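Section 3: Care of Stone Worktops

3.1 Daily cleaning
1. Clear the worktop and remove crumbs with a dry cloth.
2. Wipe the surface with warm water and a little mild washing-up liquid.
3. Rinse with clean water and dry with a soft towel.

Caution: Do not use vinegar, lemon juice or bleach on the stone.

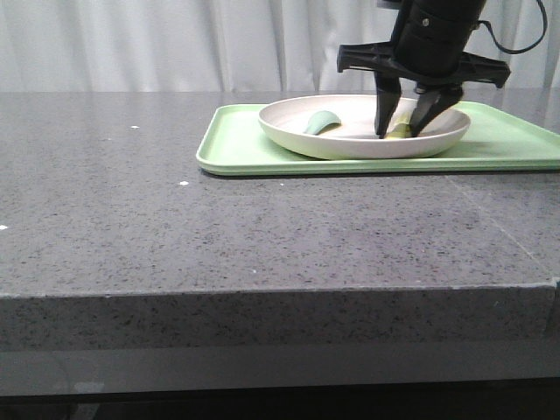

3.2 Renewing the seal
The Vimama sealer supplied with your worktop should be applied every April. Allow one full day before normal use.
1. Clean the worktop as described in 3.1 and leave it to dry overnight.
2. Open a window and put on gloves.
3. Spread the sealer thinly with a lint-free cloth, working from the back edge to the front.
4. Wait 10 minutes, then wipe away all excess.

Note: Sealer left on the surface for longer will dry to a dull film. 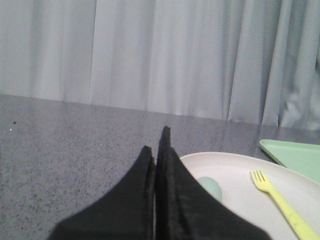
3. 3 Stains and chips
Oil marks should be treated with the Hauser paste, left covered overnight and rinsed off in the morning. Chips must not be filled by the householder. Report them in writing to Hicham Helmy, Nirenetti Service Office, Putville, quoting the order number.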